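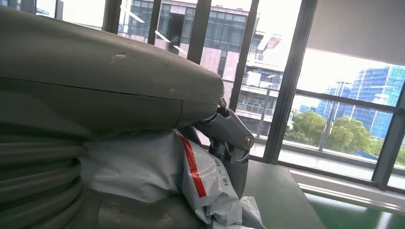
Packaging at the Jisholm building.

About Kundmont

Kundmont is an independent laboratory that tests food packaging and estimates shelf life. Our clients are mostly small and mid-sized producers of dry goods: crackers, cereals, coffee, spices, powdered drinks and pet treats. We do not make or sell packaging, and we take no commission from companies that do.

The laboratory was started by Torbjørn Haugland and Wenche Engström, who had worked together on moisture problems in baked goods. The first tests were run in three rented rooms behind a bakery. We moved to the Jisholm building when the humidity chambers outgrew the electrical supply. All testing is now done there, including the storage studies that used to be sent out.

What we test

Barrier properties. Water vapor and oxygen transmission are measured on flat film and on finished packs. The two results often differ. A film that performs well on the data sheet can lose much of its barrier at a fold, a gusset or a poorly set seal, and the finished pack is what reaches the customer. Unless a client asks otherwise, we report both values side by side with the temperature and relative humidity used.

Seals. We measure peel strength across the full seal width and record where the failure occurred: at the seal, next to it, or in the film itself. Dye penetration is used for channel leaks in pouches and sachets. Burst testing is available for lidded trays.

Storage. Packs are held in controlled chambers under standard or accelerated conditions and pulled at agreed intervals. At each pull we check water activity, moisture content and headspace oxygen. Texture and color can be added. Sensory work goes to a trained panel led by Ronja Halvorsen, who also writes the tasting protocols.

Transit. Vibration, drop and compression tests are run on single packs and on filled cases. Pallet loads are outside our capacity.

We do not carry out microbiological challenge studies, migration testing or nutrition analysis. Clients who need these are given a list of laboratories that do.

How a project runs

A project begins with a sample form and a call with one of our technical staff. We ask for the product formula in general terms, the fill weight, the pack structure if known, the target shelf life and the markets where the product will be sold. A written test plan and a fixed price follow. Work starts when the plan is signed and the samples are logged in.

Barrier and seal tests are normally reported within nine working days of sample arrival. Storage studies take as long as the plan requires, up to 335 days in our own chambers. Interim data is posted after each pull, and a client may stop a study early and pay only for the pulls completed.

Each report gives the method, the conditions, the individual readings, the mean and the spread. Readings that we exclude are listed with the reason for exclusion. We do not issue pass or fail statements unless the client has supplied a written limit before testing.

Records and samples

All results are kept in Boström, our internal records system, which links each reading to the instrument, the operator and the calibration in force that day. The archive holds 1,852 completed projects. Client data is not shared or pooled without written consent.

Retained samples are stored after the final report and then discarded. Clients who want unused packs returned should say so on the sample form and supply a shipping account.

Staff

Torbjørn Haugland, managing director. Quotes, contracts and complaints.
Wenche Engström, technical director. Test plans, barrier methods, final review of reports.
Aslak Engebretsen, laboratory manager. Chamber scheduling, calibration, transit testing.
Ronja Halvorsen, sensory and storage studies.
Jamie Dobson, client services. Sample intake, invoices, shipping.

Training

A short course on reading barrier data is held every January under the name Jallico. It is intended for buyers and product developers who receive film specifications from suppliers and have to compare them. The course covers units, unit conversion, test conditions and the effect of converting steps on film performance. Course notes are sent free to current clients on request.

Page last revised 12 August 2021.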